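Automation and Working Life, Session 6: The Folding Table
Handout, 15 Sep 2021
Mitali Sivakumar

Right, last time we did warehouses and I promised you something softer this week. So, clothes! I spent a fair chunk of my working life at Kelport, the laundry and resale firm, before I came into teaching, and I still think folding is the best way into this subject (you've all done it, and most of you hate it).

Start with the job as it was. At Kelport we had 16 folders on a shift and between us we got through 3,000 garments a day. Shirts were easy. Trousers were easy too, until you got a pair with trimmings, or with a stiff waistband that wanted to spring back up at you. You lay them flat, bring one leg over the other, smooth out the seat, fold up from the hem. Your hands know it long before you could explain it to anyone. 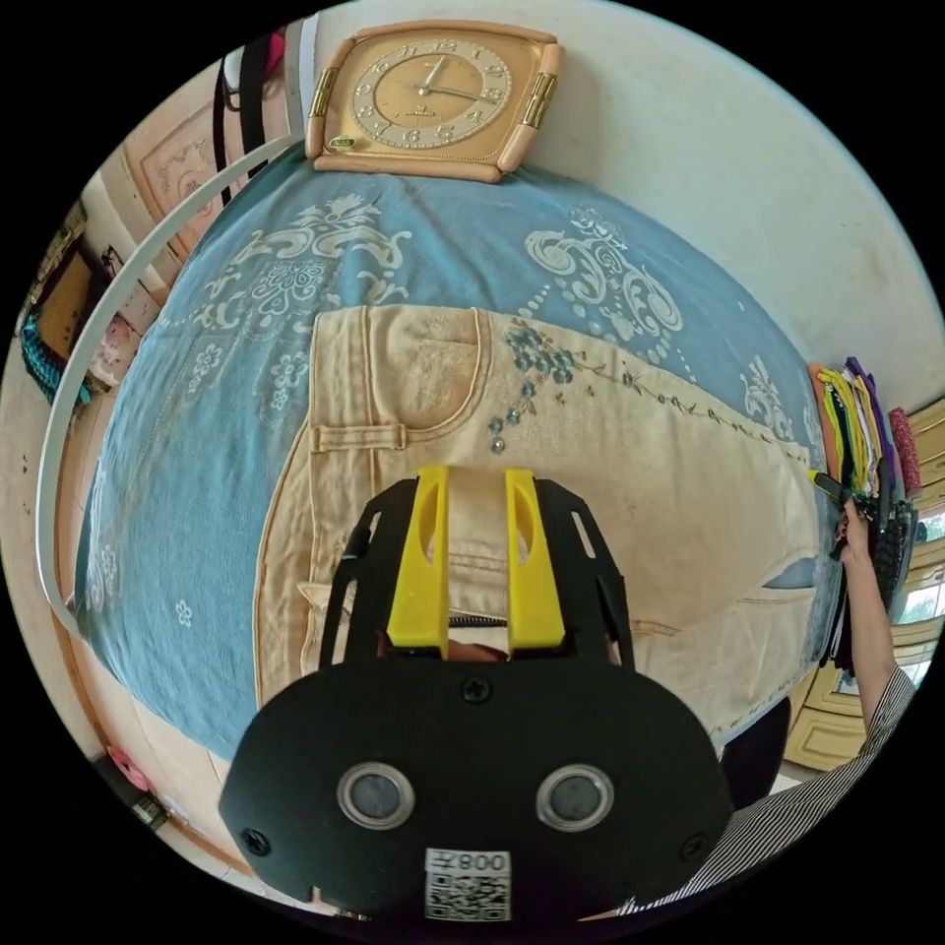 And explaining it is where the new work comes in. When Kelport started planning for the Plirkum line, the folders were asked to do their usual job with a gripper in each hand, so the machine would have something to learn from. Same trousers, same piles, but two stiff fingers where you used to have ten bendy ones. I was dreadful at it for days. You can't feel the cloth, so you end up looking much harder than you ever did before, and you find out how much of folding was touch.

Please read the Kao chapter before the seminar, especially the part on "giving away the knack". Kao's view is that a worker who demonstrates a task is doing two jobs and usually being paid for one. I go back and forth on that. We did get a bit extra per hour at Kelport, but once the recordings were handed over that was the end of it for us.
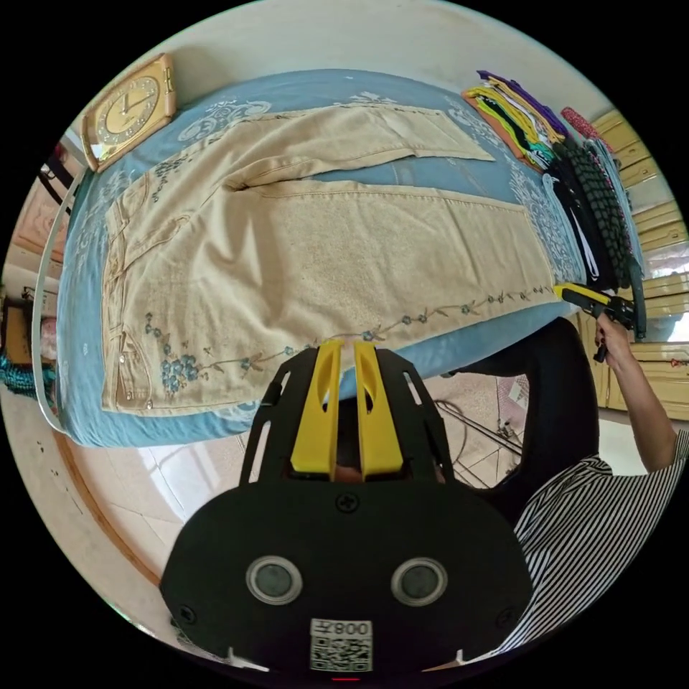
Pace is the other thing to think about. A good folder doesn't look at the clock much, she has a rhythm and she chats. With the grippers the chatting stopped, because you were concentrating, and tea breaks got quieter as well. I'd love you to look for that sort of change in your own placements. It never turns up in a manager's report, and people will tell you about it at length if you ask!

Then there's Jasstead, our comparison case. They brought in folding machines for towels and sheets only and kept every odd-shaped item for people. Sounds kind, doesn't it? But the towels had been the restful part of the day, so now the staff got 600 awkward pieces one after another, and sore wrists to go with them. 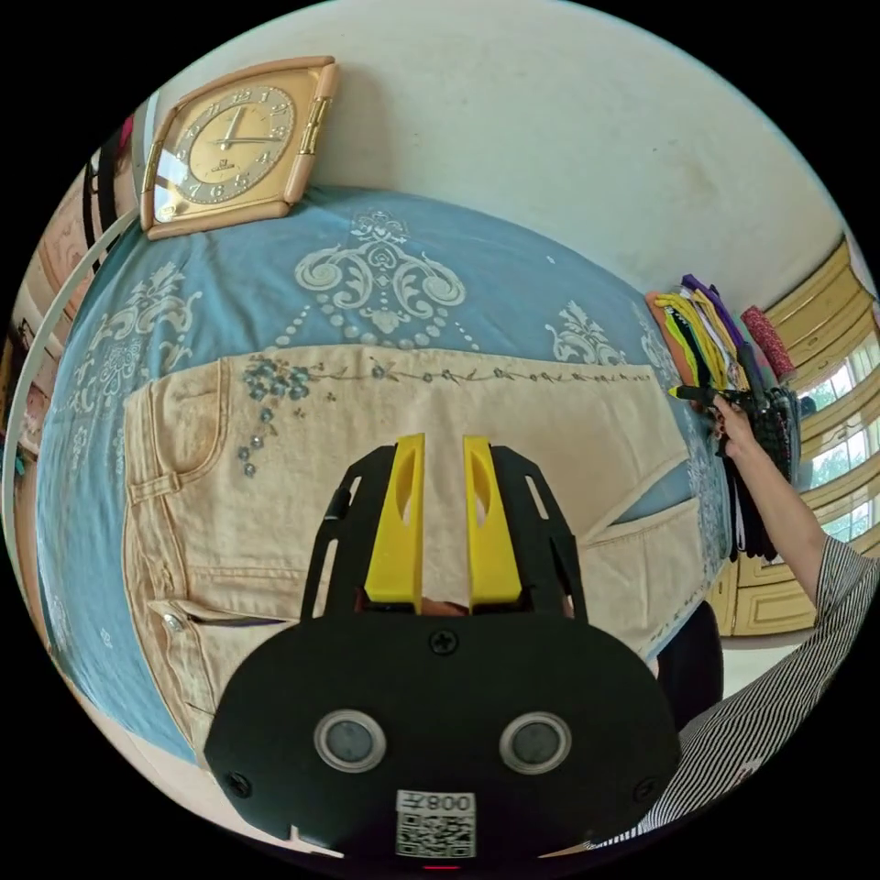

For the seminar, bring notes on these:

Who decided which tasks went to the machine, and were the folders in the room?
What did people stop doing once they had to work with the new tools?
If your own skill were recorded, what would you want in return? (Money counts as an answer.)
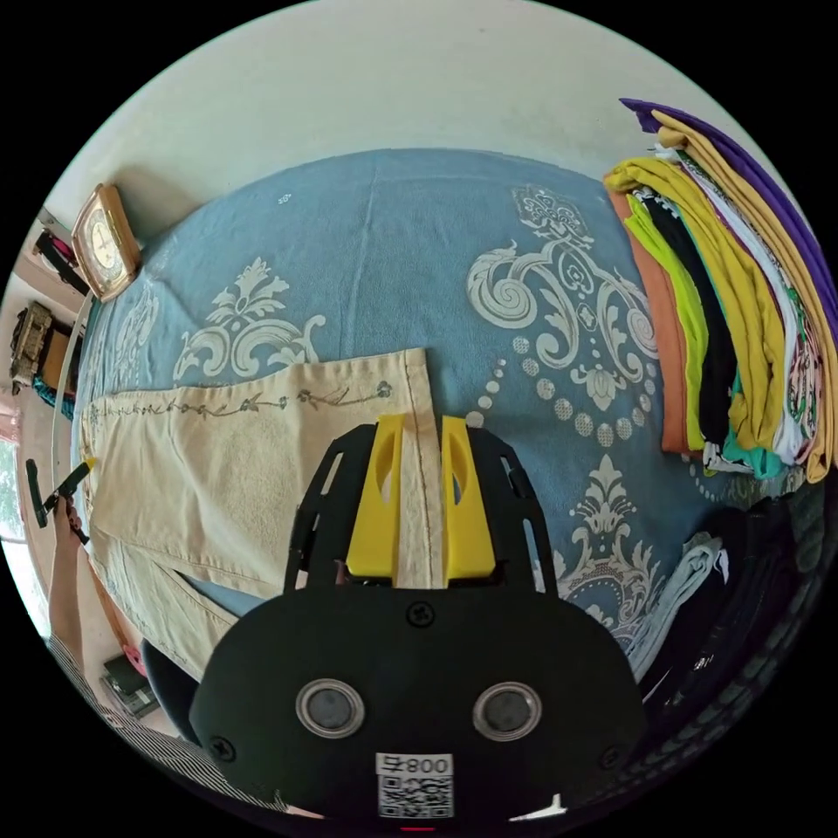
Beige trousers on the bed, with the coloured stack beside them.

One page is plenty. If you've got a relative who has worked in a laundry or a shop stockroom, do ring them up first and ask what the easy bits of the day were.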